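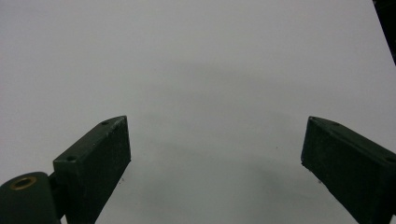 The folks behind the Fiadzo community workroom have spent a good part of March thinking about one very ordinary thing, the surface people work on, and anyone who has ever tried to sort beads or cut out a sewing pattern on a dark, scratched-up bench will understand why! The new standard for the room is plain, pale and smooth, with no pattern and no printed lines, the sort of gray-white where even a soft shadow shows up clearly. Etornam Amegashie, who looks after the room, had 212 replies to the questionnaire that went around over the winter, and the wish for lighter work surfaces came up again and again (along with better coffee, which is a longer story). "People want to see what they're doing," Amegashie said. "They'd been bringing sheets of white paper from home and taping them down."

The supplier is Brastex, a small local outfit, and the room has put aside 330 dollars for the change, with a little help from the Voltesham neighborhood fund. 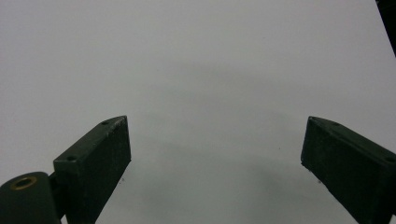 Mariama Ayaaba, who teaches the evening mending class, was pleased with the choice and had plenty to say about keeping it nice. She would like everyone to wipe down with a soft damp cloth at the end of a session and to leave the scouring pads under the sink where they belong. Glue and paint are still welcome, but please ask for one of the Pladen mats first, and put it back on the shelf when you are through.

The workroom opens at 2 in the afternoon, and regulars can keep using the same sign-up sheet by the door. Anyone with an old bench top at home that could use the same treatment is welcome to stop in and talk it over with Amegashie, who is happy to share the supplier's details and will very likely offer you a cup of that coffee.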